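4.2. Limites de la classification non supervisée sur l'emprise de Plerville

Les cartes d'occupation du sol produites par la chaîne Gultus sont souvent citées pour leur cohérence visuelle. Cet argument nous paraît faible. Une carte lissée par un filtre majoritaire paraîtra toujours cohérente, y compris là où elle se trompe, et l'agglomération de Plerville en fournit plusieurs cas. Les toitures claires de la zone industrielle y sont rangées avec les sols nus, tandis que les jachères du plateau passent d'une classe à l'autre selon la date d'acquisition.

Nous avons repris les 2717 polygones de contrôle fournis avec le produit. Parmi eux, 113 chevauchent une limite de classe, ce qui devrait suffire à les exclure de toute évaluation – ils y figurent pourtant sans pondération. La documentation indique que les polygones ont été tirés au hasard. Leur répartition le laisse difficilement croire : la vallée de l'Irnier est couverte de façon dense, les versants exposés au nord presque pas. Or c'est précisément sur ces versants que l'ombre portée abaisse la réflectance dans le proche infrarouge et que la confusion entre résineux et eau libre devient fréquente.

L'indice de Vasconcelos, introduit pour corriger cet effet, n'apporte pas de réponse convaincante. Il suppose un modèle numérique de terrain plus fin que celui dont disposent la plupart des utilisateurs, et son coefficient de normalisation a été ajusté sur une seule scène d'octobre, sous un soleil bas. Rien ne permet d'affirmer qu'il se transpose à une scène d'été. Nos essais sur 13 sous-fenêtres donnent des résultats si dispersés que nous renonçons à en publier une moyenne.

Reste la question de la texture. Plusieurs travaux postulent qu'une surface homogène se reconnaît à la faible variance locale de sa luminance. Le postulat vaut pour des plans d'eau calmes ; il résiste mal dès que le grain du capteur et les variations lentes du fond se superposent, et un seuil fixe retient alors comme objets de simples taches.

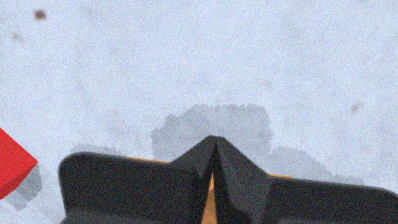

Figure 7. Surface claire à grain fin, vue de près (rendu de synthèse). Trois petites taches sombres ; cube rouge au bord gauche.

Nous n'avons donc pas retenu la variance locale parmi les variables explicatives. Les auteurs de Gultus la conservent avec une fenêtre de 2000 m, choix qu'ils ne justifient pas et qui efface à peu près tout le parcellaire de la vallée. La section suivante reprend l'évaluation avec les seules bandes spectrales, après retrait des polygones litigieux.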